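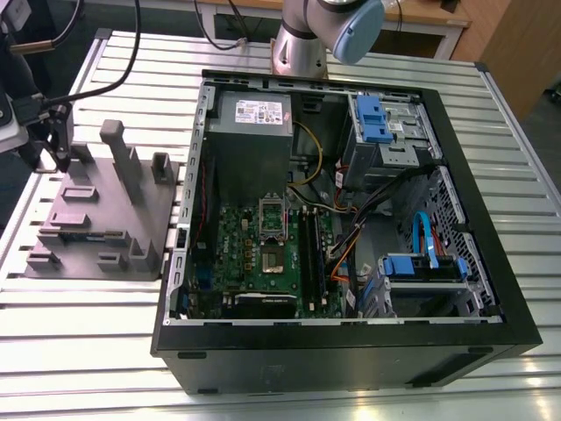
Kerkus Bench Recording Kit

Sold by Zusov. Last updated 28/04/2018.

Hi, and thanks for stopping by the Kerkus page! I'm Gaspard Sabatier and I put these kits together, so if something on this page makes no sense, it's me you should write to.

The short version: Kerkus is everything you need to record good examples of fiddly bench work with two arms, ready to feed to whatever learning system you're training. You bring the arms and the job. I send the fixture plate, the fixed camera mount, the hand controllers, the sync box and the recording software, all set up to talk to each other before they leave the shop.

I started on this because I was sick of losing recordings. You'd have somebody drive the arms through a lovely clean run, memory stick into slot, perfect, and then you'd open the files and the joint readings were drifting away from the video. So the sync box came first, and the rest grew around it.

What it's good at

Computer work is my favorite test, and it's what I use for nearly all my own recording. A desktop tower laid on its side with the panel off gives you a whole day of different tasks without changing the setup. Seat a memory module. Close the retention bracket over the CPU socket. Pull a card, put it back. Route a cable past a drive cage, and that one is mean, because cables never sit the same way twice (which is exactly why you want lots of examples of it!). I like old Dell towers for this. The colored latches and brackets are easy for people to talk about when they label the runs – "grab the blue one" – and a used machine costs next to nothing if somebody bends a pin.

It also does fine with small gearboxes, connectors, light switches and that sort of thing. Anything that fits on the bench between two arms, really. I wouldn't buy it for cloth or food.

The fixture plate

It's 3D printed in dark gray, with raised blocks, slots and pegs for parking parts and tools so they start each run in a known spot. There's a square open-topped holder and a tall post too. People ask me for a metal one and I keep saying no. Printed plates give a little when a gripper comes down too hard, and I can change the layout for you in an afternoon. Send me a sketch of your parts, even a bad one.

The plate sits happily on slatted aluminum benches. If yours is a solid top, tell me when you order and I'll swap the mounting hardware.

Recording a run

Press the left pedal to start, do the job, press it again to stop. The right pedal throws the run away. You'll use the right pedal a lot in the first week, and please do! Jozef Vandenberghe at Vermeulen kept every single run from his first batch, fumbles and all, then spent longer sorting them than he had spent recording. These days he marks the fumbles as he goes and saves the ones where the operator recovers nicely. I think he's right about that, and the software now has a "recovered" tag so you can do the same.

I aim for 50 good runs of a task before I train anything, moving the tower a bit between runs. Turn it, slide it, swap in a different cable. If it never moves, your system learns the bench and not much else.

What's in the box

Fixture plate with mounting hardware
Fixed camera mount, side or overhead (camera not included)
2 hand controllers
Sync box and power supply
Foot pedals
5 cables, labeled at both ends
Recording software, Linux only for now
A printed setup guide, 17 pages, and I did try to make it shorter

Not in the box: arms, grippers, the bench, the computer you take apart.

Does it work with my arms?

If your arms can report joint positions over a network cable, very likely. Two arms don't have to be the same make. Write first if yours are older and I'll check before you spend any money.

Can I add a second camera?

Yes, the sync box takes up to 4.

Shipping

Kits go out from Nillport, normally inside 5 working days. Custom plates take a bit longer depending on what's on the printer. Spare pegs and holders can be ordered separately – just put the plate number in your message, it's on the underside.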